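Zimach gripper kit, built at home

I've wanted a hand-held gripper for ages, and the Zimach kit finally got me there! Two evenings at my desk in Comalville, 33 printed parts, and the linkages went together without a fight (print the fingers first, they take the longest).

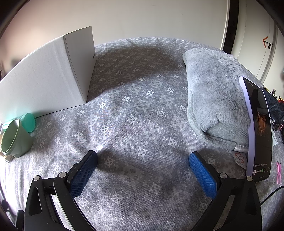
The grid-textured pads are my favorite bit. They grab a pen, a sock, even a coin if you come in flat. Anca Crăciun tried hers with plain foam and switched over the same night.

Gripes? The pivot bolts need a dab of threadlocker, and page 54 of the manual shows the left finger backward. I'd still buy it again, and I'm already pricing a second set of pads.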